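Your Wunus table: questions we love getting

When will my table arrive?
Tables leave the Zakaria workshop 46 days after you confirm your timber colour. Hatice Baysal will ring you the afternoon before delivery to sort out a time, so please leave a mobile number!

Can I choose the grain pattern?
You can choose the colour (pale, honey or dark) but the pattern is up to the tree, and we think that's the best bit! One top might be nearly all straight lines and the next one full of big swirly loops. If you have strong feelings either way, write "straight" or "loopy" in the order notes and Adjoa Owusu will go through the boards we have and pick the closest.

My tabletop looks different from one side to the other. Is that normal?
Completely normal, and lovely to look at once you start noticing it. The way a board is cut changes how the grain shows up, so you can get broad curves in one area and tight streaks in another.

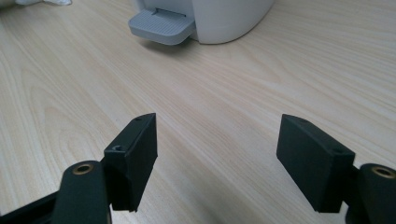 Pale finish: broad loops in the grain on the left, closer lines on the right.

How do I clean it day to day?
A soft cloth, barely damp, wiped along the grain. Dry it straight afterwards with a second cloth. Please skip scouring pads and spray bleach.

Will the colour change?
A little, yes. Pale timber warms up in daylight, so shift your fruit bowl and placemats every so often (we've seen some very crisp placemat outlines!). Most of the change happens in the first year.

What about hot pans?
Always use a trivet or a thick board, even for a quick minute while you serve.

Does it come in other sizes?
The Wunus comes in 2 lengths. For flats and small kitchens, have a look at the Fliro, which is 64 cm wide and just gorgeous under a window.

Can I get a sample first?
Please do! Samples are free, and you can keep them. Email us with your postal address and your favourite colours.

Last updated June 20, 2020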